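**Letero showroom and rear store: safety check**
Date: 19 July 2024
Areas covered: front counter, display floor, kitchenette, rear store

### Exits and fire

- [x] Front and rear exits clear. *Two cartons of grout moved off the rear landing during the check.*
- [x] Exit signs lit
- [ ] Extinguishers tagged and in date. *Tag on the kitchenette unit (no. 592) is faded and can't be read. Ask Darnonetti to replace it at the next service.*
- [x] Evacuation plan on display. *Still shows the old counter. Fine for now, needs redrawing.*

### Electrical

- [x] Safety switches tested
- [ ] Leads and power boards tagged. *3 untagged, all in the rear store. Taken out of use.*
- [x] No boards plugged into other boards

### Floors and access

- [x] Aisles at least 900 mm wide
- [ ] Mats flat and not curling. *Front mat lifts at the corner nearest the door. Taped down in June and the tape has let go. Buy a new one.*
- [x] Wet floor sign available

### Rear store

- [x] Racking load signs fitted. *Bay 2 reads 767 kg per level.*
- [x] Heavy slabs stored below waist height
- [ ] A-frame straps in good order. *One strap frayed near the buckle. Sithole quoted for a set, order not placed yet.*
- [x] Trolley tyres and brake

### Display floor

- [x] Benchtop edges free of chips and sharp spots
- [x] Panels and wall coverings fixed firmly
- [x] No loose samples left on top of displays
- [x] Hanging items secure and clear of head height

Open items go on the maintenance sheet. Recheck the strap and the leads before the Flutevo delivery.
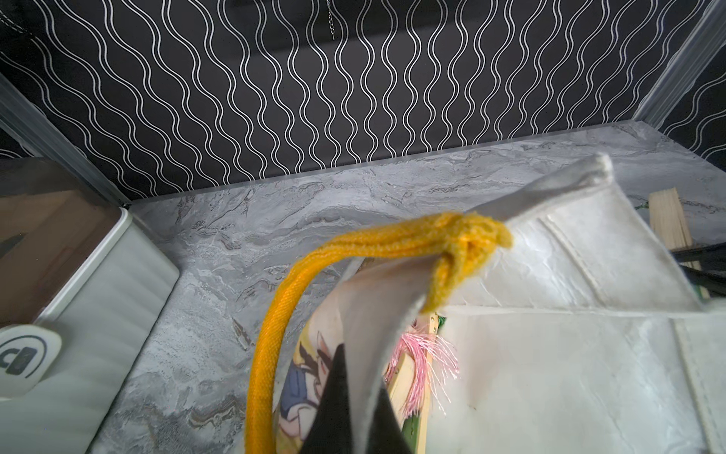
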